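Sim desk update - door handles, round two

Quick one from the Bukeo side, deadline is in an hour so apologies for the shorthand.

The handle set is growing. 300 demos in the bag at the start of August, all lever types, all driven by hand in the simulator. Target is 700 before we retrain. Dionysis Vrettos has the late shift on the teleop station and most of the new ones are his. Slow going on levers - you have to get the fingers either side of the arm before you close, and people keep rushing that part and clipping the neck.

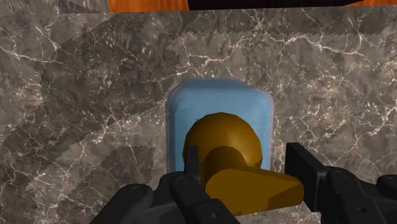

Wall textures get shuffled every episode now, same for the handle colors. The old Drirville batch was plain gray walls start to finish and the policy fell apart the minute it saw anything busier. Stone, wood, whatever, we want it all in there. Ugly combos are fine. Uglier the better.

Please keep the failed grasps! Do not delete them. Tag as "miss" and move on, Mavromatis wants them for the recovery work and we already lost 200 to somebody tidying up the shared folder.

Also - shadows. A few of you reported jagged edges on the walls. Known thing, it's the low render setting, leave it alone untill the batch is done. Changing it halfway means two kinds of data in one set and then I have to sort it.

Vullov export is still broken for long episodes. Keep them short, or save local and ping me. Fix is comming, no date yet.

Open slots on the station most mornings before 10. Sign up on the sheet, bring your own coffee.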